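The woman who runs the kitchen shop at Triver began with a single shelf of mugs in 2000. She now has 13 shelves and says she would happily go back to one.

"People buy too much for a small kitchen," she said, over tea in the back room. "Then they ring me and ask where to put it."

Her answer is usually to get the mugs out of the cupboard. She sells a plain mug tree from Rumach and has used the same one at home for years. "You want to see what you own. If it won't fit on the pegs, give it to your sister."

She is less keen on matching sets. Her own mugs came from three different shops, and one has been glued twice. Plates she buys singly, in grey or white.

Baskets are her other weakness. "I keep vegetables in them. Onions, corn, whatever came from the market. A bowl sweats."
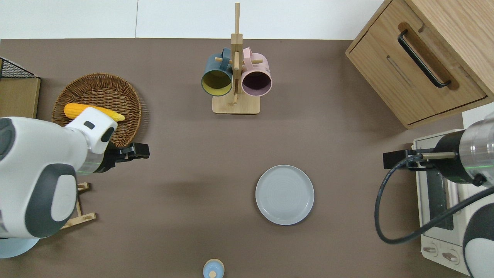
Mug tree with two mugs, a grey plate and corn in a wicker basket.

She plans to add a range of wooden racks in April, if the supplier in Allano answers her letters.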